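Zernora: Season Two Box Set (Brolstead Home Video)
Reviewed by Tarun Pathak
06/11/2011

The second season of Zernora arrives on disc with all 18 episodes spread across 6 discs. Season one was crammed onto four, and the compression showed in every night exterior. The new set corrects most of that. Bit rate holds steady through the harbor siege in "Pletby Burning," and the smoke no longer breaks into blocks when the camera pans.

Black levels are better than on the broadcast version but not uniform. Episodes three and four have a raised, slightly green shadow tone in the council chamber. I compared them with my recordings from April and the cast is present there too, so the fault sits in the master. Grain is intact. Edge sharpening is light, visible mainly on the tower rooflines in the opening titles.

Audio is 5.1 at a consistent level. Dialogue stays in the center channel and remains clear under the score, with one exception: Captain Tymoshchuk's speech on the ice, where wind noise in the surrounds masks the last two lines. Subtitles handle it correctly. They also spell the river clans the same way throughout, a complaint many viewers had with the first set.

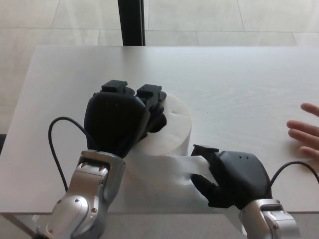
Paper towel roll on a white tabletop.

The discs themselves shipped with fingerprints and a light haze on two of the six. Disc five stalled at chapter 9 until cleaned. Use a lens cloth and wipe from the hub outward. Paper products are too coarse for this and will leave hairline marks.

Packaging is a fold-out tray in a cardboard sleeve. The hubs grip too hard, and disc two flexes noticeably on removal. The booklet gives air order and running times but no writer credits. Anyone who wants to know who wrote the regent's trial will have to watch the end titles.

Extras total 93 minutes. The siege documentary is the best of them and covers the water tank work in detail. Two commentaries are included, on the premiere and the finale. The finale track goes silent for long stretches and skips the throne room death entirely. Deleted scenes are unfinished, with time code burned in, and cannot be played inside the episodes.

Menus load slowly, but the resume function works across disc changes on both players I tried.

Picture: 8/10
Sound: 8/10
Extras: 6/10
Packaging: 4/10

Owners of the season one set should buy this one. Check every disc before the return period ends.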